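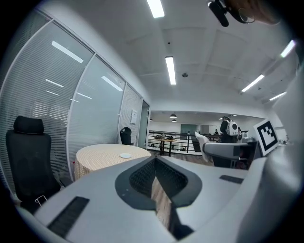
Photo: Hulenon

Scrum reset at a 5 metre penalty advantage: does the clock stop?

Under-18s fixture, Wednesday evening, no stadium clock, 2433 on the club forum thread if anyone wants the full argument. Attacking scrum five metres out, the referee signals penalty advantage against the defending front row, then the scrum goes down. He blows and awards the penalty. By then the half has expired. Can the attacking side choose another scrum, or does the half end on the whistle?
Sembiring

The half does not end. Once a penalty is awarded, time is extended until it has been taken, and a scrum is one of the options. If that scrum produces a further penalty, the same applies again. The half ends when the ball next goes dead without one of the listed exceptions. As for the clock, the referee is the timekeeper if no other has been appointed. He may stop his watch for an injury but need not stop it for a reset. Check your competition's own regulations, as halves are often shorter than 40 minutes at that age and some leagues vary what happens at the end.
Gukel

Ref's decision. We had one at Prerklow that went to four scrums after time and the full back was freezing.
prop_80

Agree with Gukel. One addition: kicking the penalty straight to touch is also allowed after time. The lineout is then played, so the throwing side keeps its attack.
Touchline20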